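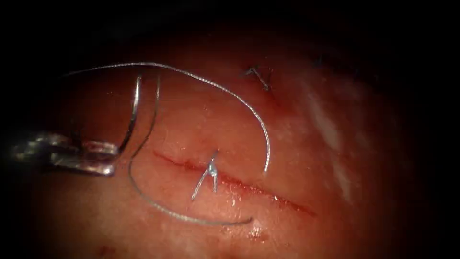 Benedek Lakatos says a homicide is counted by date of injury, so why do the map and the police spreadsheet give different totals?

tallysheet

I am comparing two sources for assault and homicide records in Skavutbridge. The first is the Britus crime map, which lets you draw a boundary and export the incidents inside it. The second is the spreadsheet the police department posts to its Pustent records portal each April, covering the previous calendar year. I limited both to the Gounder division.

The spreadsheet has 183 rows coded as aggravated assault with a firearm. The map export has fewer of those and more homicides. I matched rows on case number where I could. Several cases are listed as assault in the spreadsheet and as homicide on the map, under the same case number and with the same street block. In an older thread Lakatos wrote that the date never moves, only the offense code, but that doesn't explain why the codes differ.

What I have checked so far:
Both files use the same year.
Neither file has duplicate case numbers.
The map export was under the 1000-row limit, so nothing was dropped.

Which of the two should I use for a division total, and is there a way to reconcile them without requesting every case report?

fourth_column

They are pulled at different times. The spreadsheet is a snapshot. Once it is posted, it is not edited, and any later change shows up in a separate revision file if the department issues one. The map reads from the live records system, so a case that was reclassified last night will show the new code today.

The usual reason for the change you describe is a victim who was wounded and died later. The case is opened as aggravated assault. When the medical examiner rules on the death, a supplement is filed and the code is changed to homicide. The case number stays the same, and so does the incident date. A shooting in November with a death the following May stays in the November count, but under a different heading. The ruling itself can take months, particularly if there was a long hospital stay and cause of death has to be tied back to the original injury. 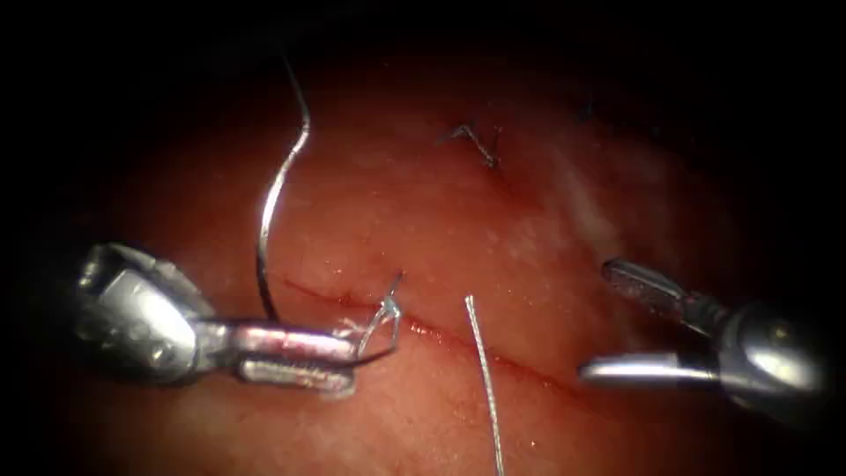

Incision in reddish tissue, with two robotic instruments

To reconcile the two:
Export the map data again and write down the day and time of the export.
Join to the spreadsheet on case number. Do not join on address, as the map rounds it to the block.
Flag every row where the offense code differs.
Look for a supplement date in the portal's case lookup. If it is later than the snapshot, the difference is explained.

Whatever is left over after that is either a data entry correction or a boundary problem. For a published total, cite the snapshot and note the reclassified cases separately. For a current total, cite the map with the export time.

Also check the row type. The spreadsheet lists one row per victim for crimes against persons. The map plots one point per incident. A shooting with three victims is three rows in one file and a single point in the other, and the repeated case number only shows if you keep the victim suffix. You say there are no duplicates, which makes me think the suffix is still attached to the number in your copy – strip it and test again.

M. on Gounder

The map is wrong half the time, I wouldn't use it. It put a robbery on my block that was over by the rail yard. Just call the records desk.

fourth_column

The desk will give you the same snapshot. Displaced points are a geocoding matter and don't affect the offense code, though they can push an incident across a division line if you drew the boundary by hand. Use the division field in the export.

tallysheet

The suffix was attached. After removing it I do have repeated case numbers in the spreadsheet, and that accounts for part of the gap. The rest of the mismatched rows have a supplement date after the snapshot, except for two with no supplement listed at all.

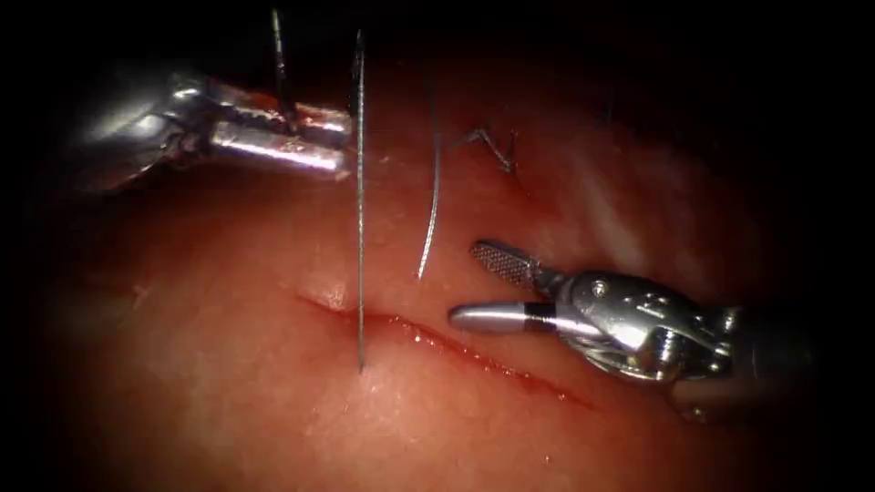

Does an incident reported at 1800 go to the day shift or the evening shift in these files?

It goes to the evening shift. The cutoff is applied to the time the call was received, and a call logged at exactly 1800 is placed in the later shift. The time of occurrence is stored in its own field and is often a range – leave it out of any shift count.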